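The washing-up, and other things I do instead of writing letters

I have owed Nazma a letter since November. A proper one, on paper, with a stamp, because that's what we agreed when she moved up north and we both got sentimental over the packing boxes. She has kept her side of it beautifully. I have three of hers on the shelf by the kettle, the last of them running to both sides of four sheets, and what I've sent back so far is a postcard of a duck.

It isn't that I've nothing to say to her. I have far too much to say, and by the time I've found the good pen and sat down I can hear the kitchen calling, and off I go to wipe something. My mother was the same. She'd announce after tea that she was going to write to her sister, and an hour later we'd find her on her knees in front of the oven, perfectly happy, with her sleeves rolled up and the writing pad still shut on the table.

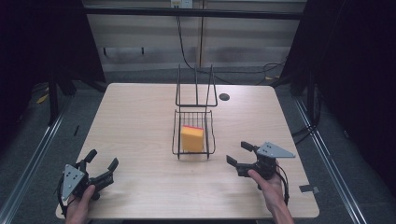

Photo: Po-yen Cheng

I used to write a lot of letters, you know. When I was 20 I had a pen friend I'd never met, and we wrote every fortnight for years and told each other everything (mostly about boys, and quite a bit about bus timetables, as neither of us could drive). I kept all of hers in a biscuit tin. I got the tin down last week, meaning only to look for an address, and of course that was the whole afternoon gone. There must be more than 100 letters in there! Her handwriting gets bigger when she's cross. I'd forgotten that, and I'd forgotten how plain most of it was, what she'd had for lunch and whether her cardigan had shrunk, and how much I'd looked forward to every word.

And that made me think I've been going about Nazma's letter all wrong. I've been saving things up for it. Every time something happens I think, ooh, that's one for the letter, and then the pile of things gets so tall that I can't face starting. It would need to be a book by now. She doesn't want a book, she wants to know how my knee is and whether next door ever took that trampoline down (they did not).

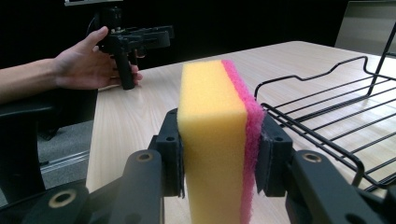

Nazma's own letters are very good at this sort of thing. She begins wherever she happens to be sitting and just carries on, so you get the rain and the radio and what the cat thinks of the new curtains, and then halfway down a page she'll tell you something that makes you put your tea down. Her second one had an entire paragraph on sponges. She's firmly for the yellow kind with the pink scouring side, and she thinks people who scrub a good pan with the pink when the yellow would do want talking to. I laughed so much I read it out to Po-yen over the phone, and he said he'd always used whichever side was facing him. I haven't passed that on to her yet. That's another one for the pile, you see.

So I've made myself some new rules, and I'm putting them here so that I can't wriggle out of them. The first is that I sit down for 30 minutes and whatever is on the paper when the time's up goes in the envelope, even if it stops in the middle of a story. She can have the other half next time. The second is that I'm not allowed to copy it out neatly.

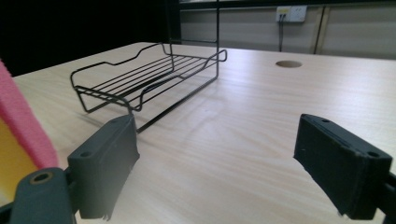
The third, and this is the hard one, is that I don't spend the first page saying sorry. I'm dreadful for it. I looked back at a letter I'd started and given up on, and there were 2 whole sides of apology before I'd so much as asked how she was. My pen friend never apologised for being slow. She'd be gone for six weeks and then open with "Well, the cardigan is finished", as though she'd only popped out of the room, and I never minded a bit.

I've bought a new book of stamps and I've moved the writing pad to the bedroom, well out of reach of the draining board. The good pen has gone missing, so it'll have to be the biro from the dentist's. I'm going to start with the trampoline.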